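Deworming by egg count: notes after the first season

March 27, 2018

Until last year I dewormed both horses by the calendar. Every eight weeks, a tube of paste each, rotating between whatever the feed store had. I learned it that way at the barn where I rode as a teenager and never questioned it. When I moved the mares to the Cernalby pasture, the boarding agreement had a clause requiring fecal egg counts before any treatment, so I had to read up on the method. These are my notes so far.

The count itself is simple. A small amount of fresh manure is weighed, mixed with a flotation solution, strained, and loaded into a slide with a ruled grid. Parasite eggs are lighter than the solution and rise to the top, where they can be counted under low magnification. The total is multiplied by a factor that depends on the dilution and the slide, and the result is given as eggs per gram.

The number tells you how much a horse is shedding onto the pasture. It does not tell you how many worms are in the horse. Immature stages in the gut wall lay no eggs, and tapeworms are often missed with the standard method. I had assumed a low count meant a clean horse, and my vet corrected me on that during the first visit.

Results for my two, from the February samples: Jukeck, the older mare, came back low enough that no treatment was advised. Hurkell came back high. They share a pasture, a water trough and a hay feeder, and have done so for 9 years. The vet was not surprised. Shedding level seems to be mostly a trait of the individual horse, and in many herds a small share of the animals puts out most of the eggs. 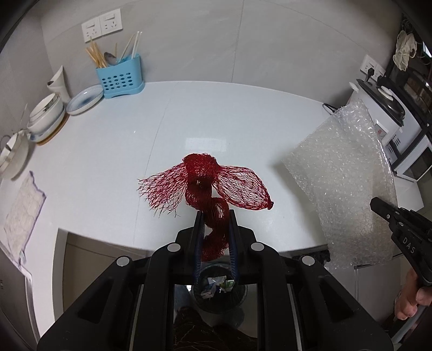 Red mesh net over the counter, wastebasket below.

Hurkell was treated the same week, by weight. I had been guessing at weight for years, setting the dial on the syringe to whatever looked right and usually landing low. Underdosing is one of the ways resistance gets a foothold, so I now use a weight tape at the girth and round up to the next mark. The tape is not a scale, but two readings taken one after the other agree well enough if the horse stands square and the tape sits right behind the elbow.

A second sample went in two weeks after the treatment. The before and after figures together give the reduction, and that is the part I would recommend to anyone who still doses blind. If the count barely drops, the product is not working on that property, and paying for more of it makes no sense. Ours dropped by enough that the vet was satisfied, with the warning that one horse is a thin basis for a conclusion. The other boarders at Cernalby are sending in paired samples this spring, so there should be a better figure by summer.

Sample handling matters more than I expected. My first one sat in a warm truck for an afternoon and had to be thrown out, as eggs hatch in the heat and the count comes out low. The routine now:

Collect from a pile you saw the horse drop.
Take 3 pieces from different parts of the pile.
Press the air out of the bag and close it.
Write the horse's name and the time on the bag before you fill it, while it is still dry enough to write on.
Keep it in the refrigerator, never the freezer.
Get it to the lab the next day at the latest.

On the pasture side, I pick manure twice a week. The Cernalby field is not large and one pass takes around 10 minutes with a fork and a cart. I stopped dragging the field with a chain harrow in mild weather. Dragging breaks up the piles and spreads larvae over grass the horses would otherwise avoid. It can be useful in a hot dry spell if the field is then rested, but we do not have a spare field to move them to.

Sârbu, the gelding next door, is being left on his old schedule by his owners. He shares a fence line with mine but no grazing, so I am not too worried about it.

Still open: whether to treat for tapeworm once a year regardless of count (the vet says yes, late fall), and how often to retest Jukeck. She has one low count on record, and I would like to see another before I cut her back further. Her next sample goes in when the grass is properly up.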